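최종 수정: 2023년 2월 13일
글: Gerardo Palumbo

상차림 작업 참가자 모집 (Tastham 작업실)

Zulaver에서 식탁 차리기와 치우기 작업에 참여할 분을 모집합니다. 접시와 나이프를 자리에 놓고, 식사가 끝난 상황을 가정해 다시 거두는 일입니다. 요리와 설거지는 하지 않습니다.

장소는 Tastham 건물 안 Sala 작업실입니다. 1회 참여 시간은 100분이고 중간에 한 번 쉽니다. 식기와 매트, 쟁반은 모두 작업실에 있으니 따로 가져올 것은 없습니다.

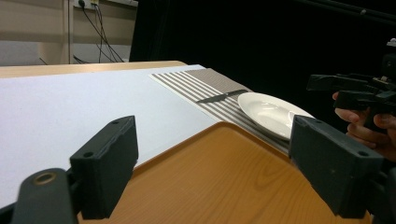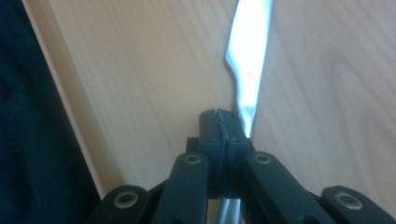 지원 자격
- 만 19세 이상
- 서서 하는 작업에 무리가 없는 분
- 한국어 안내문을 읽고 따라 할 수 있는 분

음식점이나 연회장에서 일한 경험은 없어도 됩니다. 왼손잡이도 지원할 수 있으며, 신청서에 주로 쓰는 손을 적어 주십시오. 손목이나 손가락을 다쳐 치료 중인 분은 회복 후에 신청하시기 바랍니다.

순서는 당일 나눠 드리는 안내문에 나와 있습니다. 같은 상차림을 여러 번 되풀이하므로 다소 지루할 수 있습니다. 속도는 평가하지 않습니다. 나이프를 떨어뜨렸을 때는 줍지 말고 담당자를 불러 주십시오.

지난 12월에 참여한 분도 다시 신청할 수 있습니다. 이 경우 신청서에 이전 참여 여부를 표시해 주십시오. 참여비는 작업을 마친 다음 주에 본인 계좌로 입금합니다.

신청서는 224호 접수대에서 받아 작성한 뒤 그 자리에서 제출하면 됩니다. 일정은 접수 순서대로 문자로 알려 드립니다. 날짜를 바꾸려면 전날까지 연락해 주십시오.

문의: Zulaver 접수 담당, 내선 1061 | © 2011–2023 Zulaver | 맨 위로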